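An afternoon at Grumden's open day

I'd only meant to stay an hour at Grumden, but Rahel Marti caught me by the coffee and off we went to the recording room (I didn't need asking twice!). They're collecting examples for a learning system up there, all of them tabletop jobs, and the target is 2,000 before March.

The booth I liked best had two arms on a marble top, with circle wallpaper all round like my gran's hallway. The left one had a phone by its short edge, flat, screen up, and the right one was reaching down by a black bracket. There was even a can with sweetcorn on the label standing at the back.

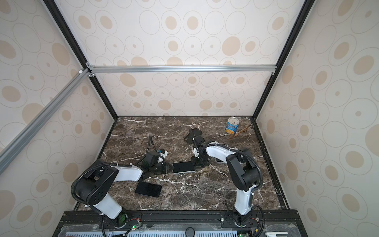

Questions from the floor

Somebody asked what happens to the fumbled goes. Rahel says they keep them, labelled as such, and Yaa Acheampong checks the labels herself. I asked how long one example takes and got 53 seconds on a good day, longer after lunch.

Then downstairs for cake, and I missed the 15 bus. I'd go again, though I'd bring a jumper.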